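Card Holders and Small Wallets: Gallery
Nudine workroom, updated March

Everything on this page is for carrying cards. Some pieces came out of our own drawers, some were handed in by people who had stopped using them. We have kept the notes short and put the pictures beside the pieces we were asked about most.
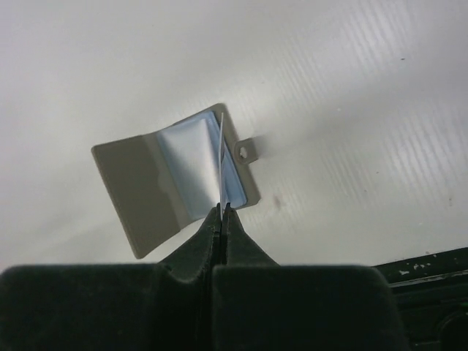
Chi-keung Tai wrote that he gave up on the sleeve type years ago. The plastic goes stiff in the cold, he said, and the card he wants is always behind two others he doesn't. He would sooner have a plain leather slot and carry fewer cards.

Fair enough, and a few other people have told us the same. The sleeve type still suits anyone with a lot of loyalty cards, library cards and appointment cards that only come out once a month. You flip through them like pages and nothing has to be pulled out to be read.

Greyish-taupe holder, light blue sleeves
Opens like a small book. The sleeves are translucent, with a cover flap beside them. A tab at the side has a round hole in it -- handy if you like to clip your things together.

Notes on sleeves

Sleeves are usually the first part to wear. The corners split, or the plastic clouds over from rubbing against raised numbers. If the cover is still sound it is worth looking for a refill before you throw the lot away. Measure the old insert along the spine as well as across, as the spine is where most refills turn out to be wrong. Fandetti used to sell them singly and now only sells them in packs of 4, so it makes sense to split a pack with someone.

New sleeves tend to cling together. Go through the stack one at a time and put a card in each, even if it is only a piece of cut cardboard, and leave it that way for a week or so. After that they separate much more easily.

Don't put two cards in one sleeve for long. It stretches the opening and a single card will slide out afterwards. Paper receipts are worse. The ink can lift onto the plastic, and you will be looking at half a grocery bill every time you want your library card.

Cleaning

Wipe the sleeves with a damp cloth and a little dish soap, then dry them standing open. Keep alcohol wipes away from coloured plastic until you have tried a corner. For the cover, a dry cloth does most of the work. Grey and taupe hide handling marks better than cream or white do, though pen marks show on all of them.

What people keep in theirs

We asked on the notice board at the Sarkar Street market and got a long list back. Bus passes, health cards, a fishing licence, stamps, spare buttons in a folded bit of paper, a punch card for a bakery that has closed. One woman keeps all her paint colour chips in hers and takes it to the hardware store.

Lending

Pieces in the gallery can be borrowed for up to 2 weeks to see whether the size suits your pocket or bag. Take your own cards out before you bring it back -- we found a Pritance gym pass in a returned holder last month and it is still at the front counter.

If you have an older card holder you don't need, we are glad to have it, worn sleeves and all. Drop it in the box by the door before 4 in the afternoon.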